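Robot arms sort toy bricks at Clernville open day, but buyers want more proof

By Shobha Shenoy

CLERNVILLE: The pitch on the flyer was simple enough. Come to the Evangelista building on Wednesday, it said, and watch two robot arms do "the small jobs that eat up your day." By mid-afternoon the chairs were full, the coffee had run out, and the small job in question was putting toy bricks in a tray.

Evangelista, which moved its workshop from Rollville to Clernville in January, has spent the past year on a two-armed bench system it calls Kulleno. The company says the system is meant for small shops that sort, pack or kit parts by hand and can't afford a full automated line. It has not sold one yet. Wednesday's open day was the first time people outside the company had been let in to see it run.

Harish Bhat, who runs the engineering side, opened with a talk that lasted longer than the demonstration that followed. He told the room that small manufacturers lose hours each week to picking and sorting, and that a pair of arms on a bench could take over much of that work. He did not say how many hours, or where the claim came from. When asked, he said it was based on conversations with shop owners.

He was more exact about the company's own numbers. Kulleno has been through 283 practice sessions at the Clernville workshop, Bhat said, and the plan is to reach 1000 before anyone is asked to pay for it. A session can be anything from a single brick moved to a full tray filled, and the company does not publish how many of them went well. Bhat said that figure was "not meaningful at this stage." Several people wrote that down.

The task picked for the day was a sorting job with red and blue bricks and a two-part tray. Visitors stood in a half circle behind a strip of tape and were asked to keep their phones on silent. Bhat gave a thumbs up to a colleague at a laptop, and the arms went to work.
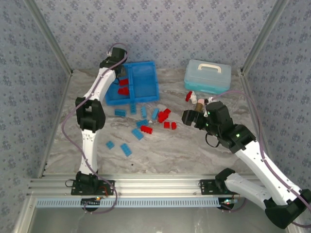 Toy bricks are a long way from the parts on her own benches, Sheila Bloxham remarked, and she would want to see the arms handle a bin of greasy fittings before she gave up a foot of floor space to them. She asked Bhat whether she could bring a box of her own parts to the next open day. He said he would have to get back to her.

It was a fair request, and it hung over the rest of the afternoon. Bricks are a kind thing to hand a robot. They have flat sides and sharp corners, they don't bend, and if one gets dropped it costs you nothing. The parts that slow down a real packing bench tend to be the opposite: thin gaskets that stick together, bags that slump, springs that hook onto each other and come up in a clump. Evangelista showed nothing of that sort on Wednesday, and the printed handout didn't mention it.

To be fair to the company, the arms did move bricks. They were slow about it. A person with a free hand and no training could have cleared the bench in the time it took Kulleno to settle on a grip, and one visitor near the door said so, loudly enough to get a laugh. The arms went back for one brick 3 times before they got hold of it. Bhat described this as the system "recovering on its own," and he has a point, as plenty of older machines would have stopped and waited for somebody to come over and press a button. Still, a packing line that recovers that often is a packing line that runs late.

There was also the matter of who was in charge of the arms. The talk leaned hard on the idea that Kulleno works by itself. But in the question period Bhat said that some of the day's runs were guided by a person and some were not, and that the company switches between the two during practice. He had not announced which was which as they happened. Pressed on it, he said the last 2 runs were the machine's own work. Those were also the shortest runs of the day.

That kind of thing matters more than it may seem. A shop owner who sees a smooth run and goes home thinking the machine did it alone has been given the wrong idea, even if no one told her anything false. A sign on the wall that said "guided" or "not guided" would have fixed it in a minute.

Saulius Adomaitis, who teaches machine shop classes in Rollville and brought several students along, was easier on the company. He said his group got more out of the misses than the hits. "They can see it reach, and they can see it get it wrong, and then they argue about why the whole way home," he said. "I can't get that from a video." Asked whether he'd tell a former student to buy one, he said he would tell them to wait.

The price is another open question. Bhat would not give one, saying it depends on how the bench is set up and what the customer wants moved. He did say that Kulleno would be leased, not sold, and that the lease would include visits from Evangelista staff to teach it new tasks. How long does it take to teach it a new task? That depends too, he said. The brick job took about three weeks.

Three weeks is a long time for a shop whose orders change every few days. One woman who said she packs hardware kits told the room that her people switch to a different kit before lunch most mornings. Bhat replied that later tasks should go faster than the first ones, once the system has more practice behind it. That may turn out to be right. It was offered as a belief, with no numbers to go with it, and there were none in the handout either.

Nor did the company have much to say about jobs. The handout says Kulleno will "free up staff for higher-value work," a line that has been printed on a great many handouts over the years. When a man in the second row asked what the higher-value work would be in a shop with four employees, Bhat said that was for each owner to decide.

Vilho Saarinen, who handles customer accounts for Evangelista, said after the event that the company had no plans to rush and would rather be seen early, flaws and all, than show up with a polished video. He said a handful of visitors had left their names for a trial. He would not say how many of them run a business.

Saarinen also said the company expects to hold another open day once it has more sessions done, and that it would look at letting visitors bring their own parts. Bloxham, on her way out, left a note at the front desk with her phone number and a list of what would be in the box.

Evangelista's workshop is closed to walk-in visitors the rest of the week. Anyone who wants to be told about the next open day can sign up at the front desk or ask to be added to the mailing list by phone.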